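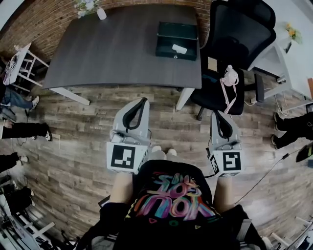
22 November 2024
Teaching lab, Campbell building, second bench from the door

Third go at rewriting the second-year design module. The old version asked students to size a gearbox by hand, hand it in, and forget it by lunch. The new version is supposed to get them ready for a job market that the faculty slides describe as "fluid." So far the fluid has mostly been coffee.

Plan as agreed with Hurno (they supply the placement projects): each group gets a small pump skid, a pile of sensor logs and a vague complaint from a customer. They have to work out what is wrong, say so in plain words, and put a price on fixing it. Grading is split between the diagnosis and the memo. I wanted the memo worth more. Got voted down, will try again in December.

Ran the whole exercise myself this morning using the Wudik log set. Notes:

Log file has 3490 rows. The handout says 3265. Both numbers were typed by me. The extra rows are a restart that got glued onto the end, with the clock set back to zero, so any student who plots pressure against time gets a line that shoots back across the page. Thought about cleaning it up. Leaving it in. Real logs look like this and worse.

Kudix license server fell over twice. Error 524 both times, which the help page explains as "an error." Restarted it, made tea, worked on the second restart. If it does this with a full class logged in we go to spreadsheets, and I don't want to hear that spreadsheets are old-fashioned from people who can't make one add up.

Time taken: 15 minutes to find the fault (sticking check valve), then most of the morning to write one page that a plant manager would read to the end. I have been doing this a long time and my first draft still opened with the Reynolds number. Cut it. Cut the second paragraph too, it was only there to show I knew things.

Open items:
- Handout: fix the row count, say nothing about the restart.
- Ask Hurno if the customer complaint can be ruder. Ours reads like a thank-you card.
- Marking sheet needs a line for "asked a sensible question." No idea how to score it.
- The skid on the far stand leaks at the lower flange. Not part of the exercise. Put a tray under it.

Next run with the two teaching assistants, no hints given.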